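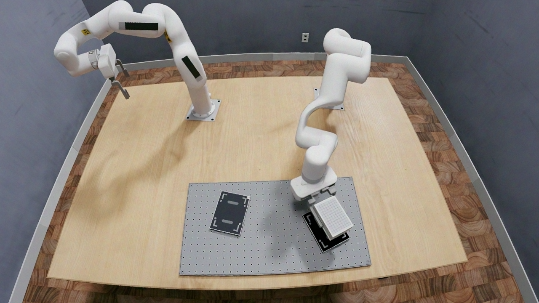
Simulated two-arm test cell with perforated board, two black plates and a white grid-top block. Rendering: Mundero

Mundero Releases Two-Arm Gripper Comparison Package for Simulation

Mundero today released a test package for comparing two-finger grippers in simulation before hardware is ordered. The package runs under the Vurkik controller and is available to current license holders from Wednesday.

The test cell consists of two white arms on a light wood table, with a perforated board in front of them. The board holds two black plates with corner markings. A white block with a gridded top is the test part. Each run scores the gripper on finger placement, block rotation during closing, and final offset from the corner marks.

Two gripper models ship with the package, the Fawzy and the Nitent. Either can be assigned to the left or right arm, and both can be replaced with a user-supplied model. A standard comparison is 600 runs, of which 200 start with the block rotated relative to the plate. Block position, friction and lighting are varied between runs using a stored seed, so a second gripper can be tested on the same sequence.

"Most of the disagreement between two test reports comes from the starting positions," said Nesma Ait Brahim, simulation lead at Mundero. "Both grippers now get the same ones, in the same order."

Controller settings are logged with every run. Closing speed, force limit and approach angle can be changed separately. The controller updates finger commands every 10 milliseconds by default.

The release does not include soft finger pads or suction tools. Contact results for thin or flexible parts should be checked on hardware.

"We kept the part rigid on purpose," said Aarne Rissanen, who wrote the contact model. "Pad wear and bending are separate problems and will be handled in a later version."

The package requires Vurkik version 4 or later. Result files are written as plain tables and can be read without a Mundero license.

Press contact: Muireann Corrigan, Mundero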